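Wotstead Supper Table - notes from the May meeting
Friday, May 10, 2019, back room on Drestdale

Hi everyone! I took the notes again, so blame me for the spelling. We got going late because the key to the back room was on the wrong ring, and then we had to find chairs. Last month's notes were read and nobody minded them.

1. Place settings for the July supper

We spent most of the evening on this one. The soup spoon, the plate and the little dish, on the green:
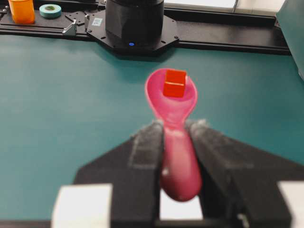
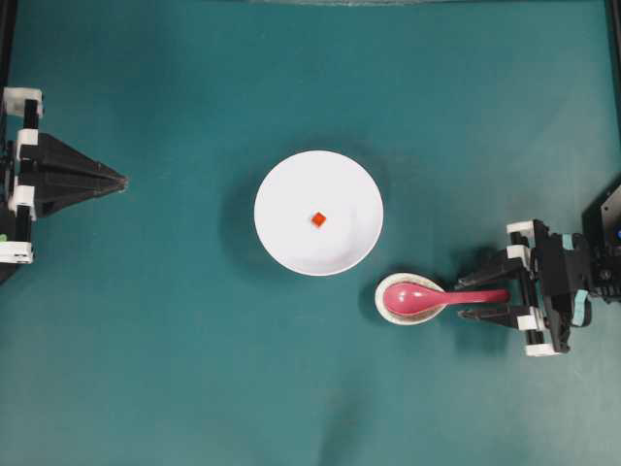

I love the pink. I said so at the meeting and I'll say it again in writing! A couple of people thought it was too sweet for a grown-up supper, and one person wanted plain white spoons to match the plates, but when it went to a show of hands the pink won easily. So pink spoons it is, white plates, and a small white dish at every place for the spoon to rest in.

We went back and forth on where the dish should go. Right side, close to the plate, was the general feeling - handles pointing out to the right so people can grab them. Left-handed guests can move theirs. We're not making a rule.

The table color stays green. There was a suggestion of cream tablecloths and I'm afraid I talked over it, sorry. It can come back next time if anyone still wants it.

2. Ordering

Pitier can do the plates and dishes, and Ochoa has the spoons. We need 40 of everything, which leaves us a few spare after the 31 people who have signed up so far. Budget is 600 dollars for the lot, and that has to cover delivery too. I'm calling both shops next week. If the spoons come in another pink I'll send a message around before I say yes to anything.

3. Soup

Still not settled. Squash got the most votes, then somebody brought up that it's July and maybe we want a cold one. Cucumber? Tomato? Please cook something at home and bring a jar to the next meeting so we can taste it - talking about it is getting us nowhere.

4. Washing up

The sink in the back room drains slowly and we've asked for it to be looked at. We have 19 dish towels in the cupboard, a few of them pretty sad. Bring one if you have extra.

5. Anything else

The folding table by the door pinches fingers, so watch out when you open it. Whoever left the blue casserole lid, it's on the top shelf.

Next meeting same room, same time, and I'll bring the key myself.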